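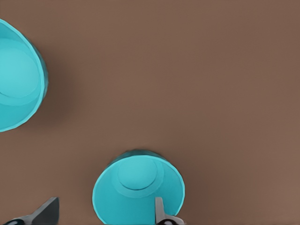
**Ticket:** Wumitden simulator, cup stacking task, grasp fails on wide-open approach
**Product:** Wumitden task pack, trial license
**Site:** Firncombe
**Status:** open, waiting on vendor for item 3
**Priority:** normal

### Problem as reported

We're on a trial of the Wumitden simulator pack before deciding whether to buy seats for the bench team. The cup stacking task loads and runs, but our pick routine fails far more often than the notes that came with the pack led us to expect. Out of 60 runs with the default settings, 34 ended with the cup in the gripper. The rest ended with a tipped cup, a cup pushed out of reach, or a timeout.

The wrist view shows the same thing in most of the failures. The right finger comes down inside the mouth of the near cup and the left finger stays outside over the table, a good way off. The routine then closes. Sometimes that pinches the wall and the lift goes through anyway, badly tilted. Sometimes the right finger pulls the cup sideways first.

### Setup

- Wumitden task pack, cup stacking, two turquoise cups on the brown table
- Clolus gripper model, the one included with the pack
- Our own pick routine, unchanged from the version we use on the Kleinschmidt arm
- Physics and render settings left at default
- Random seed 1680 for the repeatable case

### Log

**Friday, 9:10** – Reran seed 1680 five times. Same failure each time, so it is repeatable. Saved the state just before close and attached it to the ticket.

**9:40** – First guess was the cup position coming out wrong. Compared the pose our routine reads with the pose in the simulator's object panel. They match. Ruled out.

**10:15** – Second guess was finger width. Our routine opens the gripper all the way before coming down. With the Clolus model that is a wider opening than on our real hand, and the approach point is set from the center of the palm. Checked the palm center against the cup center at the saved state. The palm is off to the left of the cup. The offset is the same at every approach angle we tried, so it isn't the planner picking an odd path.

**11:05** – Looked in the gripper config. The tool frame has a sideways offset of 46 mm. There is no comment next to it. Our hand has no offset there. Set it to zero in a local copy.

**11:20** – Seed 1680 now picks clean, with one finger on each side of the cup. Ran it five times, all good.

**11:50** – Ran a larger batch with the offset at zero. Much better, but not fixed. Failures are now nearly all in starts where the two cups are close together and the left finger hits the other cup on the way down. That is a fault in our routine. It should open only as far as it needs to.

**1:30** – Added an opening limit based on cup diameter plus a margin. Close-together starts are mostly fine now. One odd case left: when the finger touches the rim during descent, the cup sometimes jumps. The cups look faceted up close, with small flat faces around the outside, and we wondered if the collision shape is just as coarse.

**2:45** – Turned on the collision overlay. The collision shape has fewer sides than the visible cup, and it is closed across the top. A finger that should pass into the mouth hits a lid that isn't drawn. This explains the jump. It doesn't explain the saved state from seed 1680, where the finger went inside the cup with no contact reported. Possibly the lid is skipped above a certain descent speed. Not tested.

### Questions for vendor support

1. Is the tool frame offset in the Clolus gripper config meant to be there? If it is for a particular mount, please say which one. The quick start doesn't mention it.
2. Can the cup be shipped with an open collision shape? Stacking needs it – the second cup has to sit down inside the first.
3. Why does contact fail to register in the attached state?

### Workaround for our side

Use the local gripper config with the offset set to zero, and keep the opening limit turned on. Don't edit the copy in the pack folder, as the updater overwrites it. Skip the stacking half of the task for now and score the pick only.

### Reply from vendor support

Confirmed on items 1 and 2. The offset belongs to an angled mount and was left in the default file by mistake. It will be removed in the next update. An open cup mesh is available on request, and we have sent the download link to the address on the account. Item 3 is with the physics team.

### Follow-up

Open mesh received and loaded. The jump on rim contact is gone in the starts we had saved. Stacking batch not run yet. Leaving the ticket open for item 3, and the trial review stays on hold until it's answered.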